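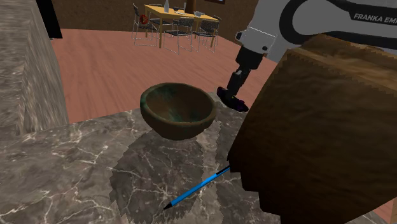
Pre-Run Inspection Checklist, Simulated Kitchen Bench
Gripper comparison: Sarico fingers and Witau fingers
Scene: Pasaribu kitchen, marble counter
Controller: Killance
Inspection date: 2023-06-24
Overall result: Passed with comments, 2 items held open

Hello again, and thank you for picking up the sheet before pressing run. I know a checklist for a simulated kitchen can feel like a lot of fuss, and I felt that way too in March, when we started with a half page of notes and a good deal of optimism. The settings we test here do get carried over to the real arm in the end, though, so please go through the whole thing every time you swap fingers, even if you did it yesterday and even if you are only going to run a handful of trials before lunch. Mark each line OK, OPEN or N/A, and write a comment wherever you had to stop and think. Long comments are very welcome (as you can tell).

SECTION A. BEFORE LOADING THE SCENE

A1. Settings file belongs to the finger set being tested.
OK. The Witau file was still selected from the last session and I changed it by hand. Read the name at the top of the file, please, and don't go by the tab color.

A2. Previous session closed and its log saved.
OK. The log came to 2,092 grasp attempts across both finger sets. I saved it under the usual folder before doing anything else.

A3. Random seed written on this sheet.
OK. Seed 102, same as last time, so the two finger sets get the same starting positions for the objects.

A4. Killance stop key tested with no motion loaded.
OK. It responds right away. I like to do this one twice, once with the viewer window in front and once with some other window in front, and the second way is the one that used to catch us out. If the viewer has lost focus the key does nothing at all, so click back into the viewer before starting.

A5. Export to the real arm switched off.
OK. Leave it off for the entire comparison. Two of us should look at this setting whenever the lab arm has power, and the second person should write their own initials next to it.

SECTION B. SCENE AND OBJECTS

B1. Counter, large wooden block and kitchen background load with their proper surfaces.
OK. Marble with the white veins on the counter, coarse grain on the wood. The textures are pretty rough at this setting and that is fine for our purposes. If you raise the texture quality, the step time goes up and the timing columns in Section E are no longer comparable, so please resist the temptation.

B2. Collision shapes switched on for counter, block and bowl.
OK. Turn on the outline view and look from at least two sides. The block is the one to be careful with, as it is large and close to where the arm comes down. An arm that sails right through a solid block will give you lovely success numbers and they will be worth nothing to anyone.

B3. Bowl loaded at the right scale, with a proper hollow inside.
OK. It's the brown one with the green and teal blotches inside. The thick rounded rim is the whole reason we chose it for this comparison. Please check the collision outline at the rim in particular: an older version had a flat lid across the opening, and the fingers would sit on top of it as though somebody had stretched plastic wrap over the bowl.

B4. Pen loaded, and its full length accounted for.
OK, with a comment. From the default camera you can only see the blue pen as far as the wooden block, which hides its upper end. Switch to the overhead camera to check the rest, and do that before the first trial and again after any reset. The pen is slender and light, and it is the first thing to misbehave when the contact settings are off.

B5. Object heights read from the state panel and compared with the counter height.
OK. Use the numbers in the panel. The shadow on the marble has jagged edges at our render setting, and it's no good for judging a gap. I have tried to eyeball it myself more than once and I've been wrong more than once, so the panel it is.

B6. Dining area objects set to fixed.
OK. The table, the chairs and the things on the tabletop are all background for this test. Fixing them saves a bit of computing and keeps a stray contact from sending a chair across the floor. If you need them movable for something else, make a copy of the scene and give it a new name.

SECTION C. ARM AND FINGERS

C1. Arm model matches the one in the lab.
OK. Franka model loaded, lettering on the casing and all. Joint limits checked against our own limits sheet.

C2. Correct finger set mounted, confirmed by color.
OK. We color the Sarico fingers dark purple in the viewer and leave the Witau ones plain gray. Please keep to this. It is a small thing, but when you're scrolling through a long row of saved views late in the day, being able to tell the sets apart at a glance is a real kindness to yourself and to whoever comes after you.

C3. Fingers open and close fully with nothing between them.
OK for both sets. The Sarico pair closes evenly. The Witau pair has one finger that arrives a touch later than the other, and I noted the same thing last session. It is small enough to carry on with.

C4. Finger pad friction set to the same value for both sets.
OPEN. The Witau file has a friction value of its own tucked away near the bottom, and it overrides the shared one. I've put the shared value back for today, but I would like to know where the other number came from before we delete it for good. If you were the one who added it, no harm done at all - just write a line here.

C5. Wrist clears the wooden block on the way in and on the way out.
OK. The approach from the right brings the lower arm fairly near the block's upper edge when seen from the default camera, and from there it is hard to tell whether it is passing in front or about to touch. Look from the side camera as well. With the Witau fingers, add the extra length to the tool setting first, or the controller will plan the path for the wrong hand.

C6. Self-collision warnings on.
OK. One warning at startup and it cleared after the arm moved to its home position. If it comes back during a trial, stop and write down the joint angles before you reset.

SECTION D. CAMERAS AND RECORDING

D1. Default camera at its saved position.
OK. It should show the bowl near the middle, the gripper at the right and the dining table off in the distance. If the table has slid out of view, somebody has nudged the camera, and the saved position can be loaded again from the view menu.

D2. Overhead and side cameras recording.
OK. Both are recording at the same rate as the default one. Please don't skip these to save disk space. I'd sooner clear out old sessions with you on a quiet afternoon than try to score a pen grasp from a single view.

D3. Contact force log recording for each finger separately.
OPEN. The Killance log adds the two fingers together unless the separate option is ticked, and the tick doesn't survive a restart. I've ticked it for today. Until that is fixed, please treat this as something to do by hand every time the program opens.

SECTION E. SHORT WARM-UP TRIALS

E1. Slow approach to the bowl rim, fingers open, stop before contact.
OK with both sets. Run at the lowest speed and keep a hand near the stop key.

E2. Rim grasp, lift, hold and release.
OK with both sets. The Sarico fingers gave a calmer hold in the force log and I rather enjoyed watching them. The Witau fingers held too, with more wobble in the numbers, and that may well be down to the late finger in C3. I'm leaving my opinion there so that it doesn't color the scoring.

E3. Pen grasp from the counter.
OK with Sarico. OK with Witau on the second try, after I lowered the approach height a little. Write down any height you change, and change it for both sets.

E4. Reset returns every object to its starting position.
OK. Compare the state panel with the printout for seed 102. The pen's angle is worth an extra look, as it has come back slightly turned before.

E5. Average step time noted.
OK. Around 2 milliseconds with all three cameras recording. If yours is much slower, close the other viewer windows and try again before blaming the fingers.

COMMENTS FOR THE NEXT PERSON

The comparison may go ahead with both finger sets, provided C4 and D3 are looked at again at the start of each session. Please don't mark either one OK on the strength of my having fixed it for the day.

If you get through the bowl and pen trials with time to spare, I would love to see a few rim grasps from the left side, where the tall marble piece leaves less room for the wrist. Go slowly with that one and repeat B2 for the marble piece first, as I haven't checked its outline closely. Save those trials in their own folder, not in with the comparison.

Fresh copies of this sheet are in the same folder as the settings files. Fill in a new one each time and leave the old ones alone, coffee rings and all.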